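April, bench notes, coating room

Second batch of the white matte topcoat for the Paiva shelf panels. Vratislav mixed at 9:40, I sprayed. Base is the Clotura primer left over from the first batch, sanded with 400 grit on a cork block and wiped down twice. Gun pressure and needle unchanged.

Panel 13 has fisheyes along one long edge. Same edge as last time, so I suspect the rack clips and not the paint. Clips went into solvent over lunch. If the craters come back with clean clips, the next thing to check is the drain on the air line, last opened in March according to the sheet on the door.

Panels 14 through 19 laid down well. Slight orange peel on 16 under the raking lamp, gone after the second coat. Inès measured dry film on all of them and wants the second coat thinner by one pass. I would keep the pass and move the gun back a hand's width. We will do one panel each way and compare.

Recoat window: the Wandico data sheet and the label on the can disagree. Going by the can for now. Wrote to them for the current sheet, no reply yet.

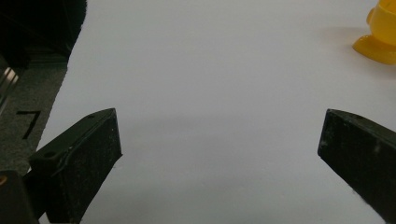 Plain white surface, gripper fingers open.

Tape test on the offcuts after overnight cure. Cross-hatch cut with a new blade, tape pulled back at a low angle. No lift on the primed pieces. The unprimed control lost most of its squares, as it should. Offcuts are bagged and labeled in drawer 203.

Gloss readings are not usable. The meter drifted between the first and last reading on its own tile, so I stopped. Omix has the calibration record and will say whether it goes back to them or just needs a new lamp. Until then, judge gloss by eye against the reference chip, always under the same lamp.

Filter in the booth is loading up on the left side faster than the right. Rotate it before the next session and note the pressure drop before and after.

To do
Strain the remaining topcoat before it is used again
Clips out of solvent, dry, back on rack
Sand 13 flat and respray with the next batch
Ask V.S. which can of thinner he opened, there are two with the seal broken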